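How to Get a Copy of Your Crash Report and Check It for Errors 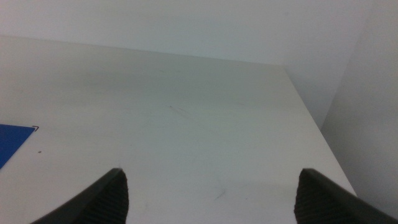

A white table beside two white walls.

If you were in a traffic crash and an officer came out, there is a report on file or there soon will be. Your insurance company may get its own copy, but you should have one too. The steps are much the same wherever you live, though fees, forms and waiting times differ from one state to the next. Check the details with the agency that handled your crash.

Before you start

Find whatever the officer gave you at the roadside. Most agencies hand out a card or a half sheet with the report number on it. If you have that number, the search takes a minute or two. Without it you will need:

The day of the crash and the approximate time
The road and the nearest cross street, exit or mile marker
The full name of at least one driver involved
The plate number of your own vehicle

You will also need a photo ID and some way to pay. Some counters take cards, some take only cash or money orders. Call first.

Step 1. Work out which agency wrote the report

This is where most requests go wrong. A crash inside the city limits is usually handled by city police. One on a county road usually goes to the sheriff, and one on an interstate often goes to the state police or highway patrol, even if the exit is in the middle of town. It also happens that one agency blocks the lane and directs traffic while another does the writing. The patrol car you remember may not belong to the agency you want.

Look at the card again. The agency name should be printed at the top. If you lost it, call the non-emergency number for the city where the crash took place and give the location. They can usually tell you who took the call. Do not use 911 for this.

Step 2. Wait until the report is finished

A simple two-car crash may be written up within a few days. A crash with serious injuries takes longer, and a fatal one can take months, with only a short first report available in the meantime. Ordering early does not speed anything up. Some online systems will charge you for a search that finds nothing, so read the terms before you enter a card number.

If you call the records office, Monday morning is a poor time to try. They are working through the weekend. Mid-afternoon later in the week tends to be quicker.

Step 3. Request the report

You will normally have three ways to do it.

Online. Many agencies post finished reports on their own website or through an outside service. Start from the agency's official page and follow the link from there. A general web search will bring up lookalike sites that charge extra for passing along your request. You will get a PDF, which you should save right away. Download links often expire.

In person. Go to the records window, which may be in a different building from the police station. Bring the ID and the report number. Ask whether body camera video or photographs are kept separately, as these nearly always need a second form.

By mail. Print the request form, fill it in, and send it with a copy of your ID, the fee and a stamped return envelope. Write the report number on the check. Mail is the slowest of the three, but it still works when the online system has no record of you.

Who is allowed to order one varies. Drivers, passengers, vehicle owners, injured pedestrians, insurers and attorneys are commonly on the list. If you are ordering for a family member, ask what proof is needed.

Step 4. Read the codes

The first page of a crash report is mostly boxes with numbers in them. The numbers stand for things like weather, road surface, type of collision and what each driver was doing before impact. You need the code sheet, sometimes called an overlay, to make sense of them. Every state has its own. Look for it on the site of the state transportation or public safety department, and make sure the version matches the form number in the corner of your report.

Go through these parts slowly:

Location. Check the road name, the direction of travel and the distance from the nearest intersection. A report may say 400 feet east of an exit when it should say west.

Vehicles. Every vehicle gets a number, and that number is used for the rest of the report. Write down which one is yours before you read any further. Being listed as vehicle one does not always mean you were found at fault — in some states it does tend to work that way, in others the order means nothing.

Drivers and passengers. Look at the spelling of names, dates of birth, seat positions and seat belt use. A missing passenger is a common error and can cause trouble with a medical claim later on.

Insurance. Compare the company and policy number with your own card. One wrong digit can hold up a claim.

Contributing factors. These codes record what the officer thinks played a part, such as speed, following too closely or a failure to yield.

Diagram and narrative. The drawing is rarely to scale. Check that the lanes, arrows and vehicle numbers agree with what is written next to them.

Step 5. Ask for a correction

Errors fall into two groups, and they are handled differently.

Errors of fact are things you can prove with a document. A plate number, a misspelled name, the wrong model year, the wrong insurer. Send the officer or the records office a short letter with the report number, the page and box, what it says now and what it should say. Attach a copy of the proof. These are usually fixed with a supplement added to the file, and the original page stays as it was.

Errors of judgment are harder. If you disagree about who had the green light or how fast you were going, the officer does not have to change a thing. You can ask to have your own written statement attached. Keep it to what you saw and heard, in order, with no guesses about the other driver. Aim for 200 words or fewer. If the disagreement could affect an injury claim or a ticket, talk to an attorney before you send it.

A sample of the wording for an error of fact:

"I am writing about the crash report with the number shown above. On page 2, the box for vehicle 2 plate number has two digits reversed. A copy of my registration is enclosed. Please add a correction to the file and send me confirmation when it is done."

Step 6. Send copies out and keep your own

Your insurer should get the corrected version along with the first one. Send it to the claims adjuster directly and put the claim number in the subject line. If you have filed for medical payments or missed work, those offices may want it too.

Keep a paper copy and a digital copy. Put them with the repair estimates, the tow receipt, your own photos and a list of calls you made, with the day and the name of the office. A plain folder is fine.

Common problems

The online search finds nothing. Try the last name of the other driver, then try the day after the crash. A wreck shortly before midnight is sometimes filed under the next day.

The report lists the other driver's insurance as unknown. Ask your own insurer to run a search by plate number.

Parts of the report are blacked out. Personal details of other people are often removed. Ask which version you were given and whether an involved party can get a fuller one.

No officer came. Many places will not send one to a minor crash on private property. Look for a driver's self-report form from the state motor vehicle agency, and check the deadline and the damage amount that makes it mandatory.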